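About Stilden

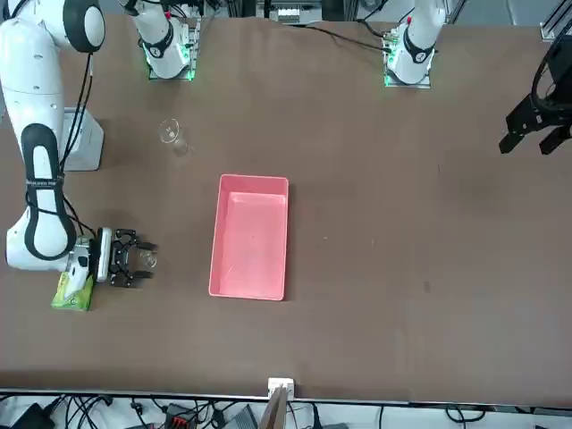
Stilden is a school of bookkeeping in Skikstead, and we don't believe most of what schools say on pages like this one. Léonie Arnaud started it after 3 years of marking exams for a college that promised "job-ready graduates" and never checked. Classes are small and paid for by the month, so you can leave when you stop learning. We have doubts about apps that claim to do your accounts for you, and we teach receipts by hand first. A pink plastic tray on a big brown table is as much filing equipment as a beginner needs.

Jae-hoon Noh teaches payroll. Ott Vanags teaches tax and will tell you which parts of it he thinks are badly written. We take 50 students a year, starting in April. We don't publish a pass rate, having seen how other schools work theirs out. Ask to sit in on a class before you pay.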